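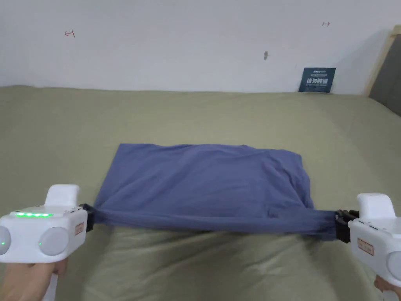 Gripper budget – Halis folding work
Speaker notes, Gladys Ospina, February 18, 2025

Open with the ask: three more pairs of hand-held grippers, delivered to Wulilstead by July. Slide shows the shirt task, one gripper per hand.

Jaws are the main running cost. Clistine quotes 90 days on replacements, so they go on the same order as the grippers.

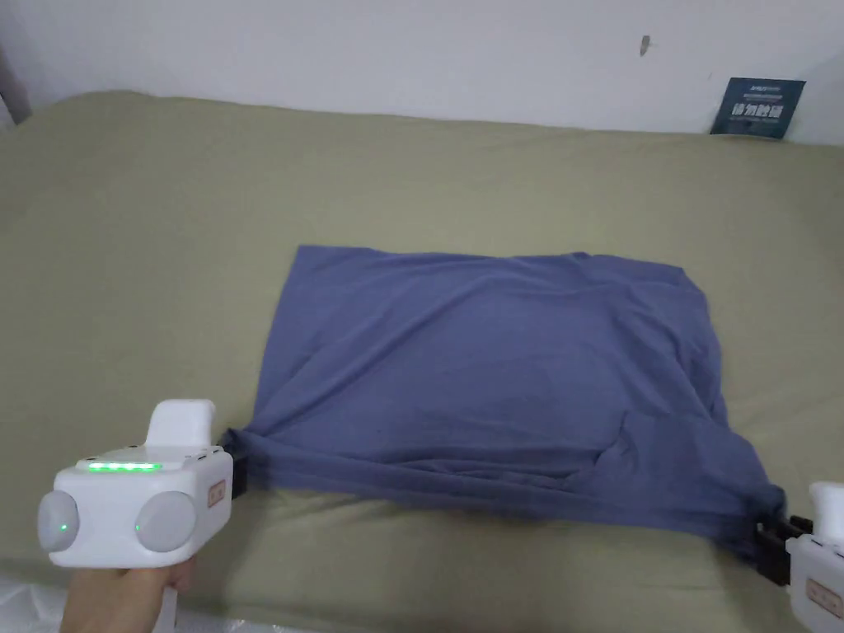

Spare jaws to be held on site, one set per pair. Hakim Sembiring has the part numbers – ask him, not the supplier.

Total is 164 hours of recording per pair before service. Do not read the table aloud.
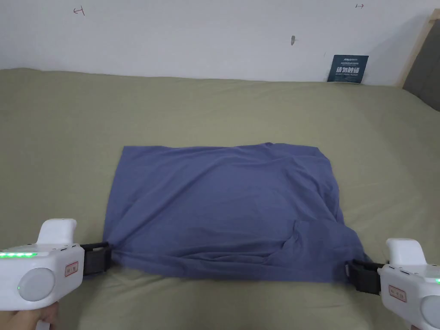 Service can be bought from Ayala as a yearly contract or per visit. Contract is dearer in year one and cheaper after that. Pause for questions on lease against purchase. Approval needed before the order goes in.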